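## 7. Grip faults on the Kallix hand-held gripper

Use this section when the gripper lets an item slip, stops short of closing, or reports fault 123 during a basket task. The steps apply to the Sovon finger set only. For Veltley fingers, go to section 8.

**Caution:** Release the trigger and switch off the drive before you touch the fingers. They can close without warning while a fault is active.

### 7.1 Check the open position

1. Hold the gripper over a clear stretch of table with the basket beyond it.
2. Open the fingers all the way.
3. Look at both inner faces. Wipe off any dust or residue with a dry cloth. 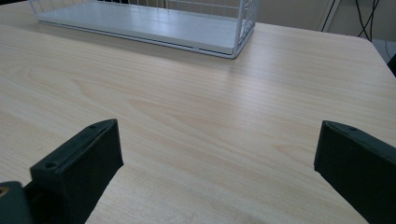
*Page last changed: November, manual revision 30*

4. Switch on the drive and wait for the ready tone.
5. Press **Zero**. If the tone sounds twice, the open position was not stored. Repeat from step 2.

Note: Do not zero the gripper with an item between the fingers. Fault 123 was first logged at the Pennington site after a unit was zeroed on a part. It then read every grip as fully open and kept closing until the drive tripped.

### 7.2 Test the grip

1. Set the force limit to 100. Never start this test at 200.
2. Place a round, rigid container between the fingers and close them slowly on its outer wall.
3. Stop when both fingers touch. If one side touches first and the container slides, open the fingers and center it again.

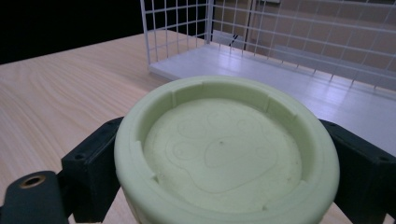
4. Hold for 30 seconds. Keep your free hand away from the fingers – a tripped drive can release the load at once.
5. If the container slips, raise the limit one step and repeat. If it still slips at 200, stop and replace the finger pads.

**Caution:** A finger screw that backs out gives the same symptoms as a worn pad. Check the screws before you order parts.

### 7.3 Return to work

1. Open the fingers and take the container away.
2. Clear the fault log.

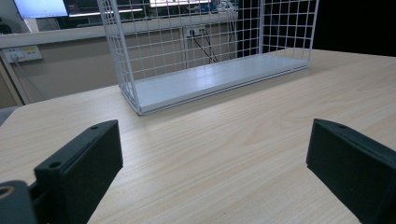

3. Move the gripper toward the basket and back again with the fingers open. Listen for clicking from the drive.
4. Run one pick at the 100 setting before you go back to the normal limit.

If fault 123 returns, take the unit out of use and tag it. Do not clear the log a second time – the service desk needs the entries.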